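# Getting Tander to find a white cloth on a pale table

I fought with this one for most of a week, so let me save you the trouble! 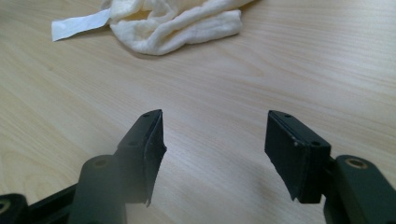 *Gripper open, cloth farther beyond the fingertips.*

1. Open the Tander config and turn off auto exposure – it washes out pale wood.
2. Mask both fingers, or the planner treats them as obstacles.
3. Set `min_contrast` to 18. (I tried 7 first and it grabbed at wood grain.)
4. Replay a log before you go live. Mine had 1,737 frames and took about 26 minutes.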